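April 3, 2022
By the author of the Dekemley stories

My aunt believed in the Pindby method, and I did not, and for most of January we were both too polite to say so.

The method came in a booklet. She had sent off for it, and it had arrived with a second booklet free, which explained how to order the first. It said that a person could put a whole house straight by laying a proper tea every day at the same hour, on a cleared table, with nothing on the table but what was to be eaten. The order would spread outwards from there. That was the word it used, spread, as if tidiness were damp.

"And where does the rest of it go?" I asked. "The stuff that was on the table."

"It finds its place," she said.

It had found its place on the piano. I could see it from where I stood: the seed catalogues, the biscuit tin of keys that fitted no door in the house, a bag of wool, a lamp with no bulb. The piano had been a decent piano. Now it was where the table had gone.

I had come to Dekemley for a fortnight to help her clear the house before the sale. She had lived there long enough that the house had set around her like jam. The agent had been round once, a young man in a thin coat, and had looked into the back bedroom and closed the door again very gently. He told us that buyers liked to see surfaces. My aunt wrote this down. I think it was what tipped her into sending away for the booklet.

So at four o'clock every day everything stopped. It didn't matter if I was halfway up the loft ladder with a rolled carpet on my shoulder. She called up, and I came down, and washed my hands, and we sat. There was one plate in the middle and it was always one of the Wimska plates, the coloured ones, which had been kept for best for so long that I had never once eaten off them. There had been a pink one and a green one when I was small. I used to look at them through the glass of the cabinet and think that the people who were allowed to use them must be very different from us.

"You could have used these all along," I said, the first day.

"We could," she said, and passed me a napkin.

I am not a person who takes well to rituals. I have been told to breathe from my stomach by a man on a train and I moved carriage. So I sat through those teas with my arms folded, and I kept a sort of private score. Had any order spread? It had not. The hall still had the bicycle in it. The cupboard under the stairs still could not be opened in the normal way, only eased, with a knee ready. When I pointed out that the booklet promised results by the end of the first week, she said it didn't say which week.

The table, though, I will give her the table. Once it was bare it turned out rather fine, or at least rather white, and the light came off it on to the ceiling. I had only ever known it under things. You put a plate down on it and the plate looked like an event.
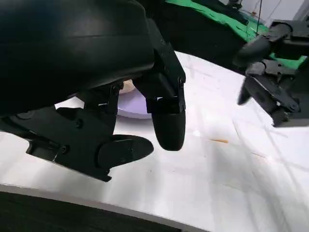

We talked at those teas, for want of anything else on the table to look at. She told me about Um, which was the name of the cat before the cat I remembered. He was called that, she said, because when my uncle brought him home and she asked what on earth he had got inside his jacket, that was the only answer she got. She told me the piano had come from a chapel and had cost 40 pounds, and the men who carried it in had wanted 80 to do it, and had settled for less and a dinner. I said I had heard it was the other way round. She said I had heard it from my uncle.

I didn't believe half of it. I said so, too, by the second week, when we had both stopped being polite. I asked how a cat could live to the age she claimed, and how a chapel came to be selling its piano, and she cut another slice of whatever it was and said that I had been like this as a child. I used to ask the conjuror at parties to turn out his pockets.

"And did he?"

"He had a sandwich in one of them," she said. "You were very pleased with yourself. Nobody else enjoyed the afternoon much."

I had forgotten that. I thought about it up in the loft, where I was going through the boxes. There were a great many boxes. Some had labels and the labels were lies. One marked CHRISTMAS was full of curtain rings. One marked CURTAINS held a fondue set with every fork bent, and my school reports, which I read sitting on a joist with the torch between my teeth. One teacher had put that I was able but doubted everything including the bell. I took that one down with me at four and showed her, and she laughed so much that she had to put her cup on the floor to be safe.

Then there was the trouble with the dresser.

The agent had telephoned to say that a couple were coming from the coast, and that they had a dresser of their own, and would be wanting to imagine it where hers stood. Could hers be elsewhere? I said I would see to it. I measured the door and I measured the dresser, and then I sat on the stairs for a bit, as the one was not going through the other. My aunt said it had come in, so it would go out. I said that things came into this house all the time and I had yet to see one leave.

It came out a bit sharper than I had meant.

She went and stood in the kitchen. I could hear her not putting the kettle on. It was well past three and I had never heard that kitchen so quiet, and I sat there thinking of all the clever things I had said in a fortnight, and how she had fed me after every one of them.

At four she called, the same as always. I went in. She had set the plate out and the two chairs straight, and she had put the booklet beside my place, which was against the rules of the booklet.

"Read me the last page," she said. "I haven't got my glasses."

Her glasses were on her head. I read her the last page. It was an advertisement. For 100 pounds one could go on a weekend with the founder of the method, and for 2000 one could be trained to teach it to others, and there was a form to cut out along a dotted line. I read it all, including the part about refunds. I did it in a fairly level voice.

"I read that on the first day," she said. "I'm not daft."

"Then why have we been doing it?"

"You were going to come for two weeks and carry boxes past me," she said. "You'd have been up that ladder from breakfast till dark and then gone home and told people what a lot you'd got done. I wanted you to sit down."

I looked for something wrong with this. I am good at that and I took my time over it, and she let me, and pushed the plate across so that I could reach. Through the door I could see the end of the piano and the keys in their tin and the lamp with no bulb. None of it had found its place. It would all have to be gone through, and I would have to ask for another week off work to do it, and she knew that as well.

"The dresser comes apart," she said. "There are pegs at the back. Your uncle made a great performance of it."

"Is that true?"

"Go and look."

I went and looked. I had to lie on the floor with my cheek against the skirting and feel up behind it in the dust, and it took me a while, and I found a marble and a pencil before I found anything else. There were pegs, but only three, and the hole where the fourth should have been had a rolled-up bus ticket pushed into it. I called this through to her, as I felt it ought to be on the record.

"Well, it's held," she said. "Come and finish your tea."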